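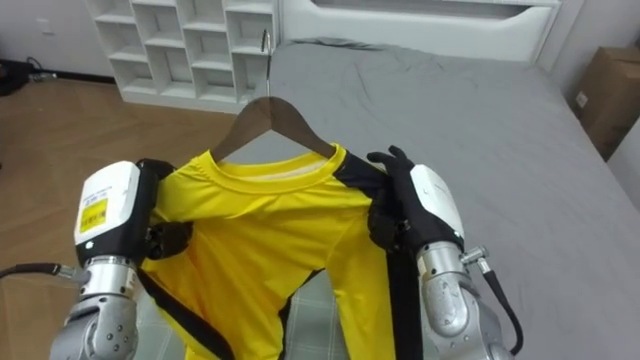
Steaming a wedding dress at home takes most of an afternoon, and the job goes better if you set up the room the night before. These steps are for polyester satin, chiffon and tulle. If your gown is silk, take it to a cleaner. Start with the hanger. A wooden one, like the one holding the yellow shirt, suits a light dress, but a beaded gown should hang by the ribbon loops sewn inside the bodice, with the straps left slack.

What you need

A handheld or standing steamer
Distilled water
A clean white cotton cloth
A hook at least seven feet off the floor
A clean sheet to go under the train

Step 1. Unbag the dress

Take the dress out of its garment bag two days before the wedding. Hang it in a room without pets or cooking smells and leave the door shut. Many small creases in chiffon will drop out overnight. Wash your hands and take off your rings before you touch it again. 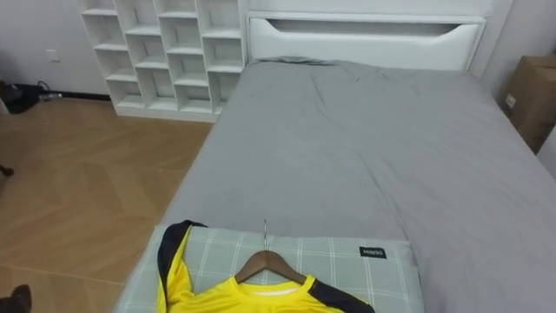 Spread the sheet on the floor and let the train lie over it. If the train is long, drape the end over a chair back covered with a towel so you can reach the underside.

Step 2. Test the steamer

Fill the tank and let it run into the sink for a full minute. The first burst often spits. Then try it on an inside seam near the hem. We use the Gistbridge standing model, which has a 700 ml tank and needs one refill for a full skirt.

Step 3. Work from the inside out

Do the lining first, then each layer of the skirt. Hold the head two inches from the fabric and move downward. Keep your free hand behind the cloth, not the dress itself, and stay off any beading or glued lace. For satin, steam from the wrong side only.

Step 4. Let it dry

Leave the dress hanging for three hours before you bag it. Damp fabric creases again as soon as it is folded.

Comments (2) 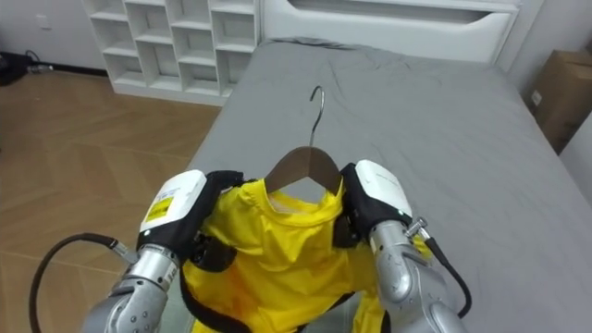

Stoltutach wrote on 16 May 2023: Does this work for a veil too? Mine is cathedral length and has a crease across the middle from the box. I have a travel steamer and no tall hook.

Reply from the shop: Yes. Clip the comb to a shower rod, use the lowest setting and keep the head six inches away. Tulle needs very little steam.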